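Home > Wall Coverings > Printed Fabric > Kurkau Series

Kurkau Leaf, black and white – article 3122

Kurkau Leaf is a heavy cotton fabric for walls, room dividers and large panels. The drawing was made by Dragica Nedeljković for our workshop in Didville, and it was first printed for a small hotel, where the owner wanted one strong wall behind the reception desk. After this we received many questions about it, so now it belongs to our permanent collection.

The pattern has big curved leaves in black on a white ground. It is a mirror pattern, and for this reason we recommend that you find the middle of your wall before you cut anything. Mark the middle with a pencil, hang the first width there and continue to the left and to the right. If you begin in a corner, the two sides will not be equal, and with such a large drawing the eye sees it immediately.
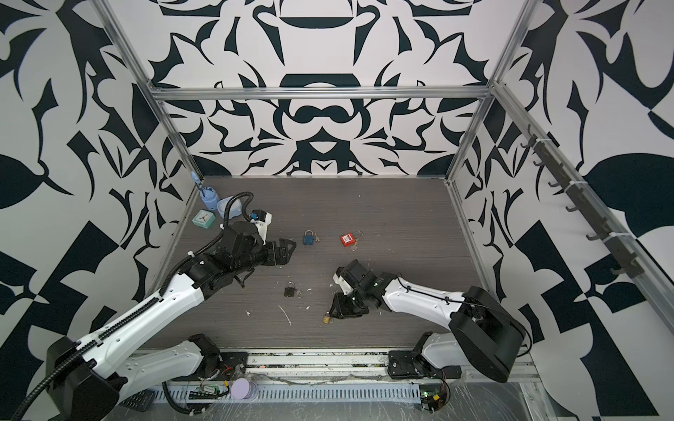
For corners, please order one extra repeat for each wall. The fabric can be folded around an inside corner, but the result is cleaner when you cut it and start again with a new piece. Walls in old houses are seldom straight – measure the height at both ends and take the bigger number.

Width of the fabric: 55 inches
Weight: 225 grams per square meter
Material: cotton, with a matte finish
Sold by the yard, minimum order two yards

The fabric can be fixed with staples, with wooden battens or with Pruvost paste for textiles. Please do not use ordinary wallpaper paste, it can leave yellow marks on the white parts. Dust can be removed with a soft brush. Do not wash the fabric after it is on the wall.

Small differences in the black are possible between two printings. Barrett Obi in our order office will gladly reserve the full quantity from one roll for you, if you write the size of your room in your order. The next printing is planned for March. Samples are sent from our store in Clirngate and we ask you to return them only if they are larger than one page.

Also in this series: Kurkau Leaf, gray and white – article 1789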